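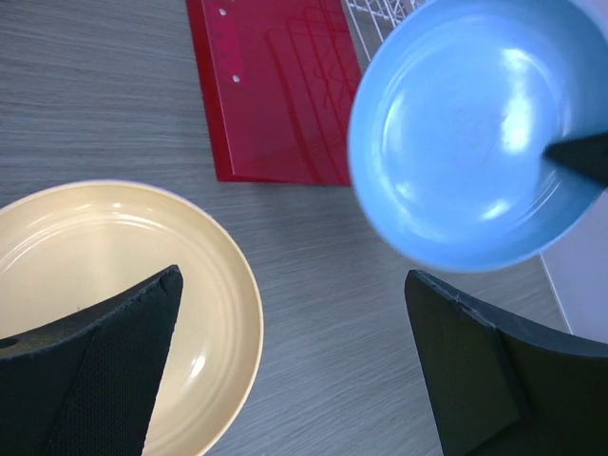
Cream plate, light blue bowl.

How to book a private apartment on the coast without getting stung

Quick version, I have a ferry to catch. We do this every year and the steps don't change much.

Step 1. Pick the town before the apartment. Flernico is busy and flat, good with strollers. Ostar is quieter but all stairs. Look at the map, then look at it again with the terrain turned on. "Five minutes from the beach" can mean five minutes down and twenty back up.

Step 2. Search with your real dates. Prices without dates are the October price, every time. Ours showed 70 a night and came out at 100 once I put the dates in.

Step 3. Open the full price. Cleaning fee, tourist tax, parking, pet fee if you have one. Write the total down somewhere. Last booking was 209 for 2 nights, everything in, and I still had the screenshot when the owner came up with a different number at the door.

Step 4. Message the owner befor you pay. Short questions:
Is parking on the property or on the street?
Is the AC in the bedroom or only the hallway?
What time is check-in, and who has the key?
No answer in a day – move on.

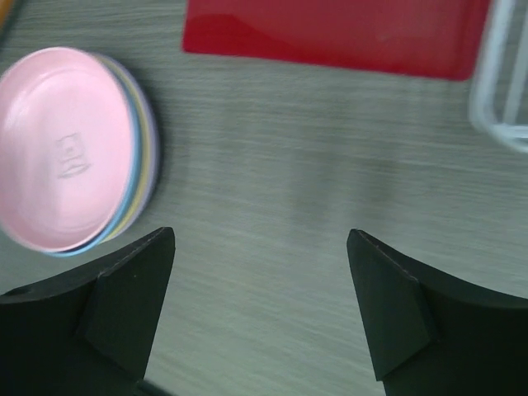
Fengying Tang wrote in to say she'd add one more question, whether the deposit is cash only, as she got to Ostar at 9 p.m. and the only ATM was back by the harbor.

Good one, add it to the list.

Step 5. Read the cancellation terms. All of them. "Free cancellation" usually has a cutoff, and the cutoff goes by local time at the property. Put it in your phone calendar with an alert the day before.

Step 6. Pay through the site. If the owner asks for a bank transfer to "save the fee", say no thanks. You lose the cancellation terms and any help if teh place isn't as listed.

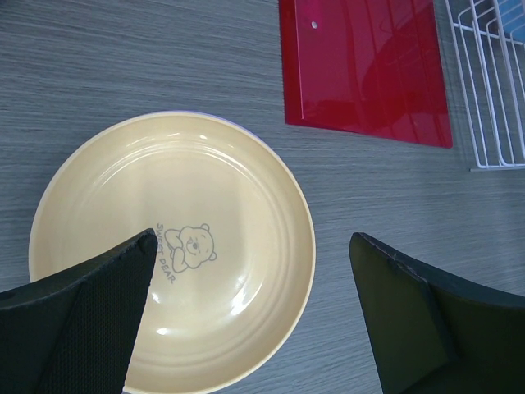
Then save everything offline. Confirmation, address, owner's number, directions. Signal on the road between Eide and Plullamico is terrible and that's exactly where you'll want the house number.

Step 7. On arrival, walk through with the owner. Hot water, stove, wifi password, where the trash goes. Take photos of any damage and send them the same evening.

Ferry tips in a separate post when I'm back.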